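Collections Notes: Oral History Digitisation, Progress to June 15, 2019

The Tronby oral history collection consists of 581 compact cassettes recorded between 1978 and 1991 in the mill and harbour districts. Interviews were conducted in English, Swedish and Finnish. Transfer to digital file is now in its second year. This item covers cataloguing changes, access conditions and the revised work schedule.

Provenance and original order

The cassettes reached the archive in two deposits. The first came from the Tronby local history group, with typed summaries and signed release forms. The second came from the Ekholm family estate and had no finding aid. Labels in the Ekholm deposit give a surname and a year, and in many cases a side number that does not correspond to the content. Original order has been retained at box level. Where a single interview runs over several cassettes and these were found in separate boxes, the relationship is recorded in the catalogue and the cassettes have been left where they were.

Both deposits show the interests of the interviewers. The 1978 to 1983 recordings follow a fixed questionnaire on wages, shift patterns and union membership, directed to the head of household. Women appear mainly as second voices in interviews catalogued under a husband's name. Under the old rules these speakers were not indexed. They are now entered as named contributors where identification can be confirmed from the recording or the release form, and as "unidentified speaker" where it cannot. The Bukhari interviews, recorded in November 1986, depart from the questionnaire and include long passages on boarding houses, piecework and child care. They have been assigned their own series.

Transfer specification

Cassettes are played at original speed on a calibrated deck, with azimuth adjusted for each side. Preservation masters are 96 kHz, 24-bit Broadcast WAV. Access copies are MP3 at 192 kbps. No noise reduction, equalization or silence trimming is applied to the master. Checksums are generated at capture and verified after each move between storage locations.

Of the cassettes assessed so far, 29 had failed pressure pads and were rehoused in new shells before playback. A further 10 showed binder deterioration and have been set aside for specialist treatment. Original shells and labels are kept with the tape.

Access conditions

Release forms signed before 1985 refer to "use by researchers at the archive" and say nothing about online publication. These interviews are available in the reading room only. Where a speaker or next of kin can be reached, a supplementary form is offered. Interviews that name third parties in connection with illness, adoption or criminal matters are reviewed before release, and the closed portions are logged by time code. Requests for review should cite the item number and the relevant passage.

Transcripts follow the speaker's own usage. Dialect words are spelled as heard, with a gloss in square brackets at first occurrence. Changes of language within an interview are marked and timed.

Workstation hardware 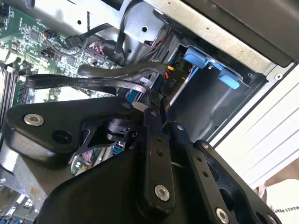
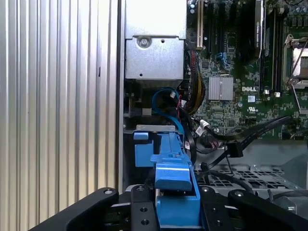 Skelwood series: next in the schedule

Transfer of the Skelwood series begins once the Ekholm deposit has been captured. The series is made up of open-reel recordings at mixed speeds, some of them quarter-track, and each reel will be inspected before it is scheduled. Reading room users who have requested Skelwood material will be advised when access copies are available. Written summaries for the series may be consulted in the meantime, on request at the reference desk.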